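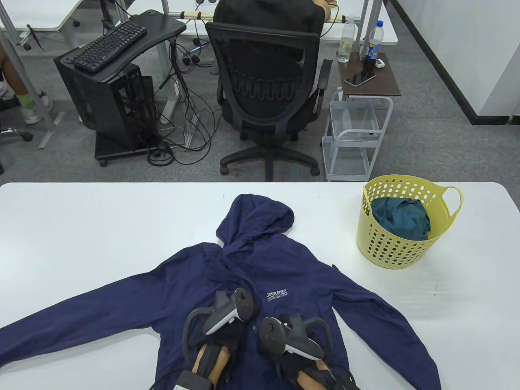
**Garment folding, hooded items. October, afternoon.**

Continuing on hooded outerwear. Piece on the table is the navy jacket, thin crinkled nylon type, "Jeep SPIRIT" print on left chest. Table white, basket to the right of the hood.

Start position as agreed with Vivek: front up, hood toward far edge, sleeves out on the diagonal. Smooth from the middle outward before the first fold. Wrinkles in this fabric do not press out by hand; leave them.

Fold order under test:

1. Hood down onto the chest.
2. Left sleeve across, then right sleeve across.
3. Sides in to the width of the Brunwood template.
4. Hem up to the collar line, 2 folds.

Step 3 is the weak one. The shell slides on itself and the lower sleeve creeps out past the side fold. Same complaint in Ankit's notes for the Flurna windbreaker. 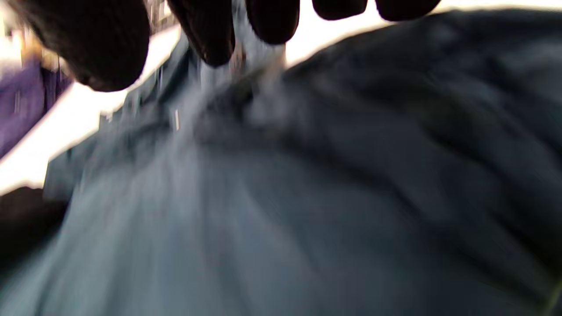 *Eilidh Aitken, textile handling technician*

Dark blue-gray cloth, bunched, fingers above it. No use for checking seam alignment, the weave can't be made out. Alignment to be judged from the finished stack only.

Changes for next run:

- Hold each fold for a count of 4 before letting go.
- Try sleeves folded back at the elbow. Harish thinks this stops the creep; I have doubts with nylon.
- Limit per piece stays at 30 seconds.

Log number for the jacket is 1,068. Sandrine to confirm whether zippers should be closed before folding, the Vesano sheet doesn't say.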